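Handout 6: Reviewing a Packaged Two-Arm Cell
Course notes, Applied Automation, Unit 3
Instructor: Ayten Yalçınkaya

Reading before Tuesday: the Ziltetti quick-start guide, sections on mounting and on gripper fingers. Skip the section on networking.

1. What is being offered

The Ziltetti is a two-arm bench kit sold by Wireck to schools, repair shops and small assembly firms. The base package has two arms, two-finger grippers, a camera at each wrist, mounting plates and the control software. The work surface and enclosure are left to the buyer. Wireck also sells a setup service, in which a technician fits the arms to your table and records a first set of tasks with your staff. We are reviewing the kit and the service as two separate purchases, and your report should do the same.

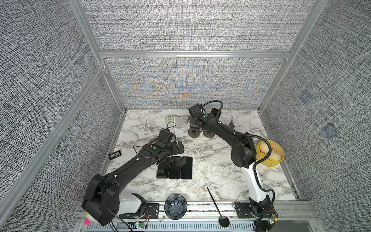
Reach is the first item on the review sheet. The guide gives it as a single figure per arm, measured with the arm straight out, and that figure is of little use for planning a table. What matters is the area both grippers can get to while the elbows stay clear of each other. With the arms based at opposite front corners, one gripper can work over the row of three phones near the middle while the other reaches across the back. Objects at the sides, such as the yellow basket next to the right arm's elbow, are a different case. Mark them on your plan and say which arm you would use for them and at what angle. Cable routing belongs under this item too. Note any position where a cable could lie across the surface.

2. The phone-handling task

Our test task is placing phones on stands. It was picked by Hülya Dursun, who wrote the task sheet, as a fair stand-in for light retail and repair work. A phone is thin, smooth and easy to scratch, and the stands differ in shape, so one taught motion won't cover them all.

The task has four steps:
Pick up a phone from the row.
Turn it to the angle the stand needs.
Place it on the stand.
Open the fingers and back away without pulling the phone off.

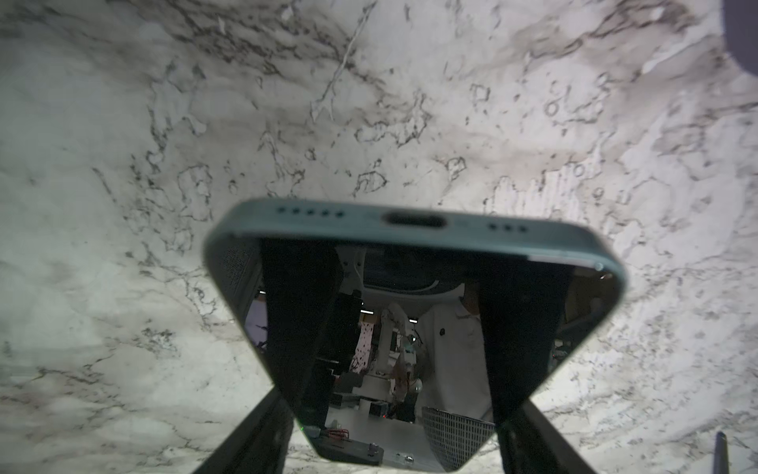
Figure 2. Phone held between the gripper fingers, charging port facing up.

Grip is scored separately from placement. A phone can be held firmly and still be the wrong way around for the stand. Write down the orientation at pickup and again at release. Glossy glass also causes trouble for the wrist cameras, as the screen reflects the room and the software can take a reflection for an edge. Wireck's advice is to change the lighting before changing the software settings, and we follow that order in the lab.

3. Scoring

Each group gets the same log of 214 attempts. Sort them into clean, recovered and failed. A recovered attempt is one in which the arm let go, or missed, and then finished the task with no help from the operator. Don't merge recovered with clean – a buyer paying for cycle time needs to see the difference. 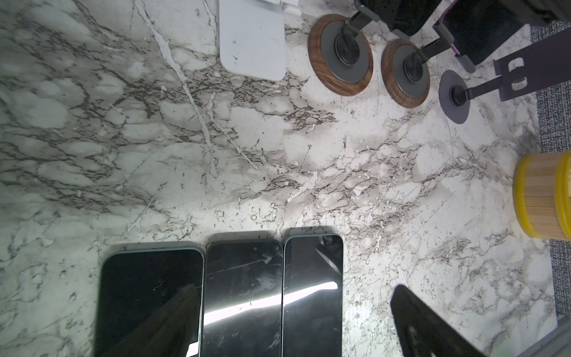

Failed attempts should be split again by step, using the four steps listed in section 2. If a failure could belong to either of two steps, assign it to the earlier one and add a note. Groups that used their own categories in February had results we couldn't compare.

4. Cost and service

For the report, use the course price sheet: $4,000 per arm, and $300 for a spare set of fingers. Assume 2 sets of spares in the first year. The setup service is quoted by the visit, so get the number of visits from the case notes for Chaudhry, the repair shop in Irnberg whose order we are using as the base case.

Questions to cover in the report:
Could the shop do its own setup from the guide alone?
Which steps of the task need a person nearby?
What would have to change on the table before a third stand type is added?

Length is two pages plus the score table. Put the table at the end, with your group number on it.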